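Minutes of the Jerkard Anime Club, meeting held 11 Aug 2019 in the upstairs room

Chair: Fraser Geddes. Apologies had come in from two members before the start.

## 1. Last meeting

Minutes agreed with one change. The serial we voted to drop was Flilonov, and the minutes had it down as "on hold". It is dropped.

## 2. Rirnix, episodes 9 and 10

Watched both, subtitled. Most of the talk was about Meng leaving the ferry crew at the end of episode 9. Several members felt it came too early, as she had only just found out who sent the letters. Fraser said the letters were never the point and that her brother's silence in episode 4 had set it up.

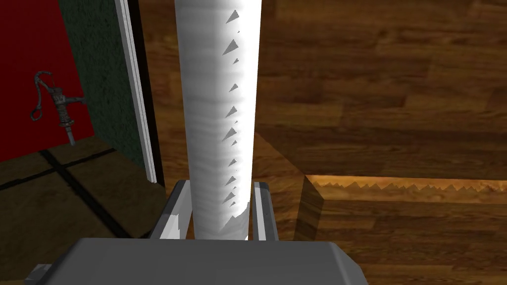

Episode 10 went down less well. The flashback takes up half the running time and repeats the harbour fire from the opening, with new music but very little new to look at. There was some support for the closing talk between Meng and the pilot — it is the first time he has given a straight answer to anything. Agreed that the dub would be tried for episode 11, to see whether the pilot comes across any better.

One member asked that people who have read the manga stop sighing at key moments. Noted.

## 3. Library

The shelf list now runs to roughly 300 volumes. Volumes 2 and 5 of the Rirnix manga are still out and should come back by the next meeting. Proposal to buy the art book was put off until the price drops.
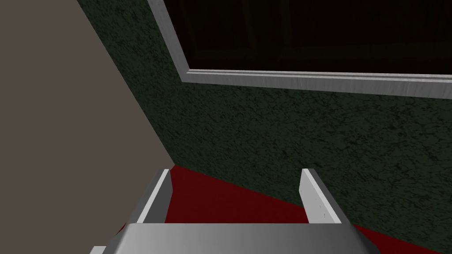 ## 4. Money

Balance stands at £200. Room hire is paid up to January. Agreed to leave subs as they are.

## 5. Autumn marathon

Choice is between the whole first series of Rirnix and a mixed day of films. Vote was tied, and Fraser did not want to use a casting vote. To be put to all members by email, with replies to him.

## 6. Any other business

- Spoilers: episode threads on the forum to carry the episode number in the title from now on.
- Subtitles were too small from the back row. Fraser to change the player settings before episode 11.

Next meeting: same room, usual time. Episodes 11 and 12.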